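Mekel Simulation Studio – Good Practice Gallery

Posted 4/29/21 by Rui Paiva

Hello again, and a very warm welcome to the gallery that goes with our house rules for practice runs. When Salvador Guerreiro and I first sat down to write those rules we imagined a single sheet pinned up by the kettle, and of course it grew and grew, as these things do, until we had a proper booklet and a shelf of comments from the people who would have to live by it. I have picked out the parts that visitors ask me about most often and put them here with a couple of views from the simulator, so that you can have a look round without having to read the whole booklet (though you would be very welcome to, and Salvador would be delighted!).

Everything starts with the view from the wrist. Our first rule says that whoever is setting up a run should look through that view before anything is asked to move, and should be able to see both fingers and a fair stretch of floor beyond them. If one finger is out of sight, the set-up goes back a step and is done again. It sounds a fussy little thing, and I grumbled about it myself in the early days, but I have come round to it completely. 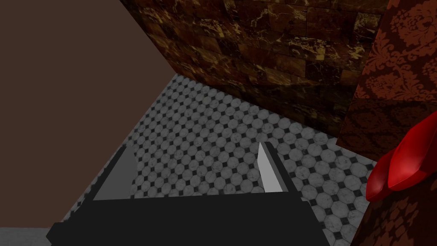 Our second rule is about surfaces, and it is the one I am fondest of. We ask every team to use busy patterns as well as plain ones – tiles, veined marble, damask, a flat brown wall – and to write down which of them went into each set. A program that has only ever practised over a plain grey floor can get into the most dreadful muddle the first time it meets a patterned one, and it is far kinder to everybody to find that out on a screen. The team at Fasley sent us a long and very thoughtful letter on this point, and the wording in the booklet is mostly theirs, with a few of my commas taken out.

Then there is the matter of how many runs make a fair test. We settled on 600 for a new set-up, and they must all be kept, including the clumsy ones. I do feel strongly about this. It is so tempting to tidy away the runs where the gripper wandered off or closed on thin air, and yet those are the very ones a newcomer learns most from. At the last tidy of the archive we had 2367 runs on the shelf, every one with its note of the settings, and I am prouder of that dull old list than of almost anything else we have done.

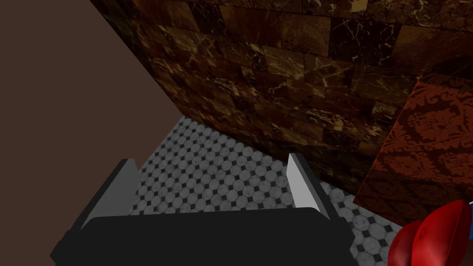 Salvador looks after the part of the booklet that deals with names and notes, and he has asked me to mention that the note goes in before the run begins. It should give the surfaces, the lighting, the starting place of the gripper and the name of the person in charge. Three lines will usually do it. Please don't write "same as before", however tired you are, as somebody will one day have to work out what before was.

Moving from the simulator to a real arm has a chapter to itself, written with our friends at Bombridge. The short version is that a good result on the screen earns you a slow first go on the bench, at reduced speed, with a second person standing by the stop button and nothing else to do. We ask for three slow goes in a row without a fault before the speed is raised, and if one of them goes wrong you begin the three again. The Ó Riain workshop keeps to the same rule, and we borrowed their checklist more or less whole, with their blessing.

The next round of changes to the booklet will be made in June. If you have a rule of your own that has served you well, or one of ours has been driving you up the wall, do write to Salvador or to me at the studio and we will put it on the list for discussion.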